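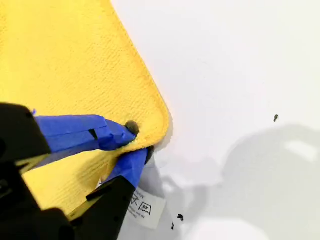
Section 3. Setting up the Wemer glass cooktop

Read all of it before you switch on. Takes around 9 minutes.

3.1 Before first use

1. Peel the film off the glass. All of it, corners too.
2. Take the foam strips out from under the rim. Two long ones at the sides, short ones front and back.
3. Wipe the glass with a damp microfiber cloth. Plain water. Then again with a dry one.
4. Switch on at the wall. Panel beeps, then goes dark. Normal.

CAUTION: No scouring pads, no oven spray, no steam cleaner. Scratches are not covered.

3.2 First heat

1. Open a window.
2. Set one zone to 9, no pan, for 3 minutes. Slight smell, will pass.
3. Turn off. Wait for the H to go out before you touch teh glass.
4. Repeat for the other zones, one at a time.

Note: Griduvix models are induction and won't heat without a pan. Put a pan of water on each zone instead, half full, setting 3.

3.3 Child lock

- On: hold the key symbol until it beeps.
- Off: same again.
- Lock stays on after a power cut. If the panel looks dead, try this first, before you call us.

3.4 Everyday cleaning

1. Cool glass only. Exception: melted sugar or plastic, scrape off while still warm, oven mitt on, blade held flat.
2. Drop of dish soap, damp cloth, light circles.
3. Rinse the cloth, wipe again. Soap left behind burns on and leaves a gray haze.
4. Dry it. Hard water leaves rings otherwise.

Wash cloths without fabric softener, it makes them smear. Grit caught in a cloth will scratch, so shake out first or use a fresh one.

CAUTION: Don't store cloths, foil or paper on the cooktop. Not even with it off.

3.5 Error codes

E2 - liquid on the panel. Wipe dry, restart.
E3 - overheated. Leave it off untill the fan stops.
E9 - call service. Have the serial number ready, it's on the sticker under the unit and on page 2 of your warranty booklet. Form 312 if you are claiming.

Rev. June 2019, checked D. Anghel

Contact Wemer Service | © Wemer Home | Back to top

We use cookies to keep this site working. Accept | Settings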